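What the second arm really costs

Buying one robot arm is a shopping decision. Buying two is closer to fitting a kitchen, and I mean that as encouragement, because people who have fitted a kitchen tend to be rather good at it. They measure the doorways. They ask where the plugs go before they fall in love with a hob.

I went to Natcombe in May to talk to Simin Hassanpour, who has just steered a small workshop through its first two-armed bench. She has spreadsheets going back to the first phone call and she let me read the lot, including the tab called Regrets, which had 12 rows in it. Wonderful stuff! Row one was the table.

"We priced the arms to the last penny and put down nothing at all for what they'd stand on," she told me. An arm that stops and starts all day will find any wobble in a table and make it worse, and a pair can set each other off. Her advice is to get the bench in and levelled before the arms are even ordered, and to leave it bare for a while so that everyone gets used to keeping their mugs somewhere else. 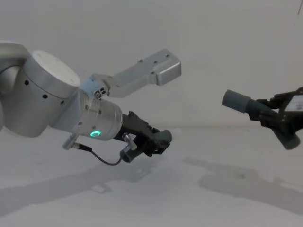

The next thing to pay for is reach, and it's easy to buy too much. A longer arm costs more, weighs more and wants more clear space behind it. What matters with a pair is the patch in the middle that both can get to comfortably, with wrists at sensible angles. Simin drew hers out on lining paper, full size, and cut two cardboard arms with split pins for elbows. It took an afternoon and it knocked a whole size off the order. I have since done the same on my own dining table and can report that it is tremendous fun.

Then there are the grippers. Plenty of first budgets treat these as a trimming, and they are where the job gets done. Fingers wear. Tips get swapped when the parts change. Simin now has a yearly line for tips and another for cables, and she keeps spares of both in a drawer by the door. Her first order of replacement tips came to £187 with delivery, which she hadn't planned for and which had to come out of the training money. Cables are a dull thing to spend on until one snags. Allow enough slack for the wrist to turn all the way, then look at where that slack hangs when the arm is low over the table.

Signe Steinarsdóttir came at it from the other direction. She plans equipment for a workshop at Barcombe and had the floor, the power and the bench sorted long before there was any money for robots. She called her plan Prudent, partly to please the people signing it off, and the follow-up, for the year when they'd be able to stretch a bit, was called Sun. I like this system very much.

Prudent had one arm in it, and a bench wide enough for two. Sun brought the second. Because the mounting holes were already drilled and the sockets already there, adding it meant a short delay and a bill for fittings of £601, where a fresh start would have meant moving a wall.

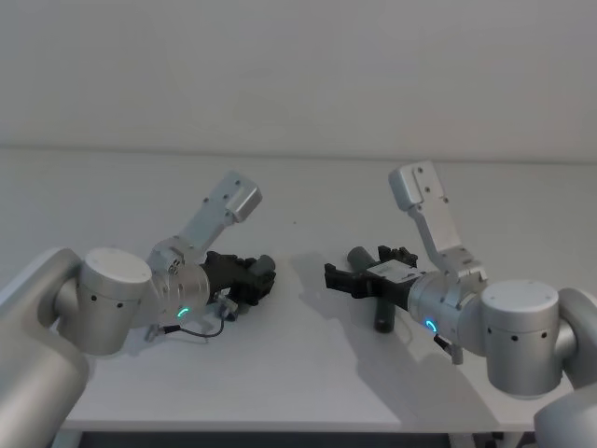
Signe is also very good on time, the bit of the budget that never appears on a quote. Two arms sharing a space have to be taught to keep out of each other's way, and somebody has to sit there and do it. She set aside up to 300 hours for the first year and ring-fenced them, with a name against each block. If you can't put a name to the hours, she says, buy one arm and wait.

Both of them asked for a trial before paying, with their own parts on the table, and both would ask for longer if they did it again. Simin would also have taken her most sceptical colleague along to it. He has since become the one who comes in early to use the thing.

A few more from the Regrets tab, with her permission. Check that both arms run the same version of everything on the day they arrive. Find out who pays the carriage if one has to go back. Keep the boxes. Measure the lift.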